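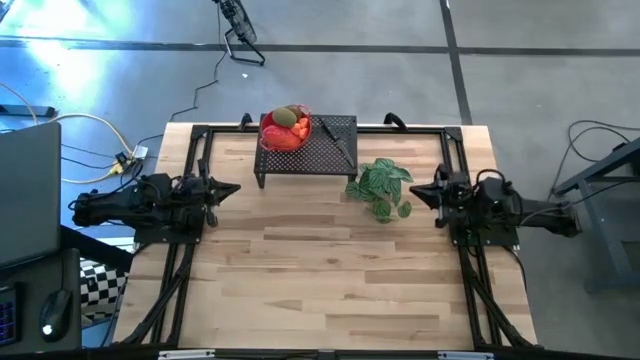
Butcher-block top in pale wood with darker streaks.

Jumerness to Open Worktop Finishing Shop and Trade Counter in Penry

PENRY, October 2021 – Jumerness, a maker of solid wood countertops, tables and workbench tops, will open a finishing shop and trade counter in Penry in November. The new site will handle sanding, edging, cutouts and oiling for orders that now travel to the company's main mill in Indale and back again.

The Penry shop takes over a former flooring warehouse on the east side of town. It will serve kitchen fitters, cabinet shops, schools and homeowners. Glue-up of new panels will stay in Indale, where the company keeps its drying rooms and presses.

"Most of our customers on this side of the county have been driving to Indale to collect a top, or waiting for our truck," said a spokesperson for Jumerness. "The truck goes out twice a week and it is usually full. We needed a place closer to the work, and we needed more bench space for finishing. Penry gives us both."

What the Penry shop will do

Customers will be able to order a top cut to length, with square, eased or rounded edges. Sink and cooktop openings will be cut from the customer's template. Holes for faucets, cable grommets and table legs can be drilled at the same time. Tops can be supplied bare, with one coat of oil, or fully finished with four coats.

The counter will stock ready-made panels in maple, beech, ash and oak in the most requested lengths. Walnut and cherry will continue to be made to order. Panels are built from long strips glued edge to edge, with the strips chosen by hand for each panel.

Jumerness sells its tops in two grades. Select grade is sorted for even color. Natural grade, which costs less, keeps the darker streaks, mineral marks and small tight knots that are found in most boards. The company says natural grade has been the better seller for the past three years, and it will make up most of the stock held at Penry.

"People used to send back a panel if it had a dark line in it," the spokesperson said. "Now they ask us for that. We would sooner use the whole board anyway."

Repairs and resurfacing

The shop will also take in used tops for repair, a service the company has offered in Indale only to past customers. At Penry it will be open to anyone with a solid wood top, whoever made it. Work will include flattening, filling cracks, removing burn marks and water stains, and re-oiling.

The charge for sanding and re-oiling a standard kitchen run will start at $175. Customers will need to remove the top and bring it in, or arrange pickup for an added fee. Tops should be cleared of caulk, clips and screws before drop-off. Veneered and laminate surfaces cannot be accepted, as the top layer is too thin to sand safely.

Larger pieces such as conference tables and long school benches can be brought in by appointment. The loading door at Penry is wide enough for a box truck to back in under cover, so tops will not have to be unloaded in the rain.

Finishes

All finishing at the new site will use an oil and wax blend supplied by Clorkel, which has worked with Jumerness on its kitchen range for several years. Clorkel will also supply the small cans and care kits sold at the counter. Each finished top will leave with a care sheet that covers cleaning, re-oiling and what to do about spills and hot pans.

The company advises owners of a new top to oil it again after the first month, then whenever water stops beading on the surface. A top used every day for food preparation will need it more often than a desk. The underside should be sealed as well, a step that is often skipped and that can lead to cupping when one face takes up more moisture than the other.

Fitting guidance will be available at the counter. Jumerness recommends slotted holes or figure-eight fasteners in place of fixed screws, so that the wood can move across its width as the seasons change. Staff will go over this with anyone fitting a top for the first time.

Offcuts

Sink and cooktop cutouts will be sold from a rack inside the front door at a flat price by size. Customers who want to keep the cutout from their own order can ask for it when they place the order, and it will be sanded and oiled at no charge. Strips too short to sell will go back to Indale, where they are used to heat the drying rooms. Clean sawdust will be bagged for collection by local growers – walnut dust will be kept separate, as it is not suitable for animal bedding or garden use.

Jobs and building work

The Penry shop will employ 20 people once it is fully staffed. Hiring has begun for bench sanders, a CNC operator, finishers, counter staff and two delivery drivers. Training will be given in Indale before the opening, and travel between the two towns will be paid during the training period.

Building work at the site is nearly complete. The old warehouse floor has been repaired and leveled, and a new dust collection system has been fitted. The finishing room has its own heating and air supply to keep dust away from fresh oil. Racking for 300 panels has been put up along the north wall.

Orders already placed with the Indale mill will not be affected. Customers who are waiting for a top and would like to collect it from Penry can ask for the change up to one week before their pickup date. Prices will be the same at both locations.

Opening hours will be Monday through Friday, 7 a.m. to 5 p.m., with Saturday mornings for collection only. The counter will accept trade accounts opened at Indale.

About Jumerness

Jumerness makes solid wood tops for kitchens, workshops, schools and offices. Its mill, drying rooms and offices are in Indale. The company sells direct and through independent cabinet shops.

Media contact

Jumerness Press Office, Indale. Sample blocks in each wood and grade are available to editors on request.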